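CPU pick and socket hover: notes on the pose estimator and the approach controller

February 5, 2018

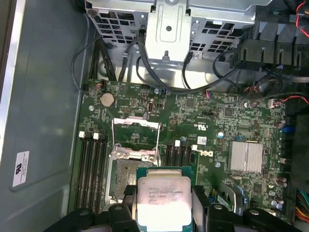
7 min read

State of the Durov cell at the hover waypoint. Gripper has the Xeon E5-1630V3 by its left and right edges, load plate up, all memory slots empty. Package is tilted in the fingers. The tilt is the subject of this entry.

Background for anyone reading out of order. The disassembly side of Urgate (lever, plate, lift) has been stable since July and I have not touched it. Insertion is the part still under work. The planner gets us to a hover pose next to the socket, then a wrist-camera estimate of socket and package is supposed to give a correction, then the approach controller takes over for the last stretch. The correction step is where we lose most of the runs.

Estimator

Two detections per frame: socket and package. Both are planar rectangle fits followed by a pose solve with the wrist camera intrinsics. The solve itself is fine. The trouble is in what gets fed to it.

Socket. The old detector took the largest bright rectangle in the region of interest. With the plate open this is ambiguous: the raised load plate is a rectangular metal frame too, and it stands at an angle to the board. When the fit locked onto the plate, the solve returned a socket plane pitched well off the board plane with a low reprojection error, so the residual gate passed it. The old gate only looked at residual. Replaced with two checks:

1. Socket normal has to agree with the board normal. Board normal comes from the case registration step and is good.
2. Interior of the rectangle has to look like the pin field. Dull gray, low contrast at this distance, no specular peak. A crude histogram test is enough.

Check 1 alone rejects every plate lock in the logged set. Check 2 stays in for the case where registration is stale after somebody bumps the bench.

Package. Was fitting to the heat spreader outline because it is the high-contrast edge. Two objections. The spreader is smudged and shiny and its edge breaks up depending on wrist angle. It also isn't the part that has to land in the socket. Switched to the green substrate edge, which is thin in the image but holds up better. Left and right sides are covered by the fingers, so the fit leans on the two free sides, with the finger contact planes as a prior for the other two. Contact planes come from the gripper encoder, so they carry backlash. Covariance on those set loose.

Printed text on the spreader is used for orientation only. We match the lettering block against a template and vote on one of four rotations. No OCR. Lot and serial lines are masked out of the template because they differ per part and were dragging the score down. If the best rotation doesn't beat the second best by the margin, the run halts and asks. Two parts can't be voted at all from the default wrist angle because of glare; for those the planner now inserts a small wrist roll and tries again before halting.

Results on recorded data

Replayed the logged hover set, 2,923 frames, old and new estimator side by side. Ground truth is the touch-off pose where we have one, otherwise hand labels.

Plate locks: present with the old estimator, gone with the new one.
Package yaw: new is tighter, mostly from dropping the spreader outline.
Package tilt: improved but still noisy on single frames. Averaging over 20 frames at the hover settles it. Past 60 there is no visible gain and the arm has to sit still for it.
Rotation vote: no wrong votes in the set. Halts went up slightly, which I will take.

Tilt in the fingers

With the averaging in, the tilt is real and repeatable per grasp, so it can be corrected. The cause is the pick. Fingers close with the pads slightly off the package mid-plane and the part rolls as they load up. Options:

a) Fix the pick. Needs a better height reference at the tray. Trotard reports tray height from a fixed calibration and the tray is not flat. On the list.
b) Correct at hover. Rotate the wrist so the package plane is parallel to the socket plane, then descend along the socket normal. Implemented today.
c) Regrasp. No fixture in the cell for it. Skipped.

For (b), the complication is clearance. There are memory slots on both sides of the socket, and even with no modules in them the latch clips stick up at the slot ends. The outer segments of the gripper extend well past the fingers on both sides. Rolling the wrist moves one side down toward a memory bank. The collision model had the banks as flat boxes with no clips, so the planner was happy to accept rolls it should have refused. Added clip volumes at the ends. Also added the raised plate as its own body with its hinge angle taken from the perception step; previously it was a fixed keep-out that was too big in one direction and too small in the other.

Loose cables remain unmodeled. The black ones running from the drive cage down to the board are the worst of it, since they move every time a case is swapped. For now there is a padded keep-out volume across the cage end of the board, and the approach corridor comes in from the opposite side. Segmenting cables per case is a separate project. Filali has a mask network that might do, but its output rate is too low to sit in the loop. It could run once after registration.

Approach controller

Descend along socket normal under position control, switch to force control at the switching height. Changes:

Switching height now derives from the corrected package plane, lowest corner. It used to be the tool center, which with a tilted part meant one corner arrived before the switch. I do not want a corner arriving anywhere near those pins under position control.

Lateral search disabled by default. The spiral search was carried over from the connector work and has no business over a pin field. If contact is seen early, the controller backs off along the normal, returns to hover and re-estimates. Three tries, then halt.

Control loop on the wrist force signal runs at 100 Hz. Filter was set for the connector work and is too slow here. Lowered the filter order, accepted the noise, raised the contact threshold to match. Needs a proper look with a dummy package before it is trusted on a live board.

Release is still a straight finger open. If one pad lets go first the part shifts. Have not measured how much. The force signal at release is logged from today on.

Tooling

Replay tool now draws both the accepted and rejected rectangles, with the reason code for each rejection. Should have had this earlier; the plate locks would have been obvious the first time.

Hover poses are written to the run log in the board coordinate system as well as the robot base. Comparing across cases in base coordinates was wasting time.

Config for the old estimator is kept under the legacy flag until the next full set is recorded. Do not mix legacy perception with the new controller. The switching height will be wrong and there is no check for it yet. Adding one.

Open

Dummy package runs with new filter.
Startup check for legacy flag plus new controller.
Tray height at the pick.
Wrist roll limit: currently hand set, should come from the clip clearance.
Board normal goes stale if the case moves between registration and hover. Check 1 depends on it. Cheap re-registration off the board screws, or just rerun the full step, whichever is less work.
Pull the glare frames into their own test set.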